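the sheet before each session, and both were kept in place for the cabling work. Sheet material supplied by Povlow was used for all 286 recorded connections at the Torkari bench. It has a dense raised texture, and small creases and ripples were left as found.

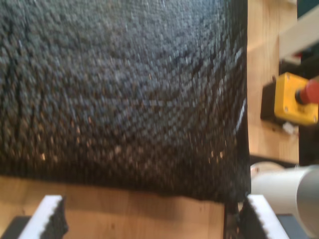

3.2 Bench surface

The timber bench is pale, with joined boards and a visible grain. Against it the black sheet has a clear margin, which served as the reference line for layout. Sheen on the raised texture varied across the sheet – colour readings were therefore taken from the wood only.

3.3 Port assignment

The switch has a blue face and appears sideways in the picture, so that its ports form two vertical columns. Even numbers run down the left side and odd numbers down the right. Yellow patch cable was used in the odd column. The plug directly below port 21 has five open ports over it, 13 to 21.

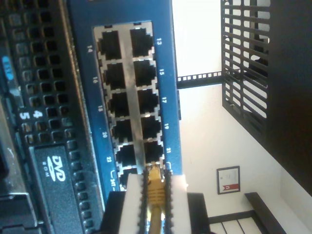 3.4 Cable handling

Slack was measured with the Srisuk method, from the boot of the connector to the first bend. Yellow was chosen for its contrast with the dark surfaces nearby. Runs with a bend tighter than the Trernitov limit were labelled and repeated; 14 runs fell into this group.

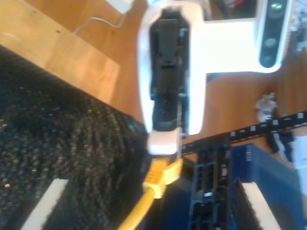

Figure 3. Yellow Ethernet connector and cable beside the dark textured surface.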